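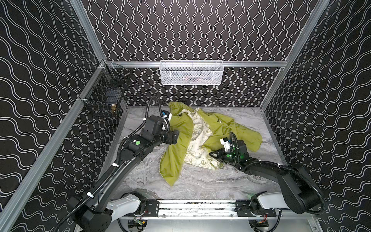
**Figure 4.** Bimanual cell, jacket task. Both grippers at the garment, lining partly turned out.

### 4.2 Jackets

Same policy as 4.1, no retuning. We ran 200 trials on the Delunthorpe set, jackets dropped crumpled on the work surface, sleeves wherever they fell. Time limit per trial kept at four minutes. Most failures came from lining: the grasp model takes exposed lining for the outer shell and pulls the wrong layer. Printed linings worse then plain ones. Adding 500 labeled lining crops helped, see Table 4. Sleeve grasps still weak, discused in Section 5.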